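Kavudeck hand comparison

The Kavudeck hand comparison is a set of bench trials in which different robot hands are fitted to the same humanoid and given the same small office jobs. It takes its name from Kavudeck, the workshop that wrote the task list and runs the trials. Three hands have been through the full programme so far: the Clenside, the Thongdee and the Kuronness.

Background

Grippers are usually compared on blocks, balls and cups. These are handy shapes, but an office is full of thin, flat and floppy things, and the Kavudeck list was drawn up with those in mind. Its best-known job is the filing task, in which a flat board has to be held upright and moved in or out of a slotted desktop organizer. It sounds dull and is wonderfully hard! The fingers must press on two broad faces without letting the board swing, and the wrist has to match the lean of the slot, or the lower corner catches on a divider.

Hands tested

The Clenside is a two-finger parallel gripper with long flat pads. It is the simplest of the three and the quickest to fit, and it holds a board very squarely. Its weakness is anything round.

The Thongdee has five fingers pulled by cords. Its fingertips wrap nicely around odd shapes, and it can take up to 30 seconds to settle on a flat one. Watching it shuffle its thumb into place is one of the real pleasures of the trials.

The Kuronness is also five-fingered, with a small motor in each joint. It is heavier than the others, and the arm controller has to be retuned to carry it.

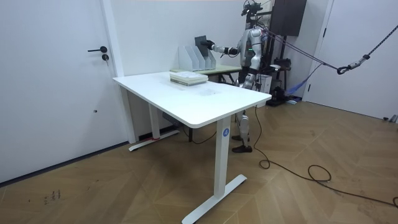 The filing task, with a dark board held upright at a four-slot organizer.

Method

Each hand makes 400 attempts at the filing task, split evenly between putting in and taking out. An attempt counts as good if the board ends up in the named slot, or clear of the organizer, with no drop and no help. Boards that go into the wrong slot are logged separately, as this nearly always points to the camera or the controller and says little about the fingers.

The arm path is kept the same for all hands apart from a wrist offset, which is measured again after every change of hand. Pads and fingertips are wiped between runs. Early trials skipped the wiping, and their results are no longer used.

Across all jobs on the list, the three hands have made 1,956 counted attempts.

Results

The Clenside did best at filing and came last at picking up pens. The Thongdee was the reverse, with a lovely light touch on pens and a habit of tilting the board as it let go. The Kuronness came second in both and had the fewest drops overall.

Much of the difference in filing came at the moment of release. A hand that opens evenly leaves the board standing where it was put. One whose thumb moves first tips it towards the next slot, and slowing the opening helped the Thongdee a good deal.

Open questions

The effect of camera placement has not been settled. A view from the head loses the slot behind the board in the last stretch of the move, and a wrist camera sees the slot well but little else. A combined set-up is planned for the next round, along with a softer pad for the Clenside.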